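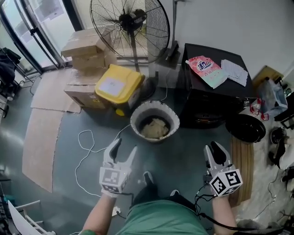 The back room at Fornholm, with flattened cardboard on the painted floor and the standing fan by the window.

Borholm starts clear-out of Fornholm back room

2018-11-18

Borholm has begun clearing the ground-floor back room at its Fornholm site, the first step in turning the space into a parts counter for walk-in customers. The work covers packaging waste, surplus cartons and general trash. No structural changes are planned at this stage.

The room has served as overflow storage since July, when the firm moved its packing line to the Nyanda building. Cartons were broken down there, then held for pickup. Pickups were monthly under the old contract, and the volume of cardboard exceeded what the room could take without blocking the route to the glass door.

Zohreh Yazdani, site manager at Fornholm, said the room would be sorted by material. Flattened sheets are to be laid on the floor, tied in bundles and taken out first. Cartons in usable condition will be kept and stacked near the window. Food waste and used tissue go in a separate container and are not to be mixed with paper.

"Clean board has a buyer. Board with food on it goes to landfill, and we pay for that by weight," Yazdani said.

The new contract, held by Fleminau, provides two pickups a month and accepts up to 1,000 pounds of cardboard per visit. Bundles must not be taller than 18 inches. Loose sheets will be refused at the door.

The standing fan stays in the room for now. The space has no cooling of its own, and the daylight side warms quickly in the afternoon. Haoran Tian, who is in charge of the building services, said the fan would be moved to the opposite wall once the counter is in place, so that its cable does not cross the customer area. The high vent will be cleaned and its airflow measured before any decision on further equipment — a wall-mounted unit is one option under review.

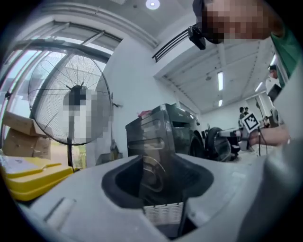 Floor and fittings

The painted concrete floor will be kept. Tian said it will be washed and given one new coat after the last cartons are out. The walls will remain white.

The counter will be 88 inches long and will face the glass door. Shelving for small parts is to be fitted behind it, with the lower rows set aside for returns. Staff have been asked to remove snacks and personal papers from flat surfaces before the shelving is delivered.

Customers should continue to use the Nyanda counter until the new one opens. Orders already placed for collection at Nyanda will not be transferred. Questions about the work can be left for Erasto Obura at the Fornholm front desk.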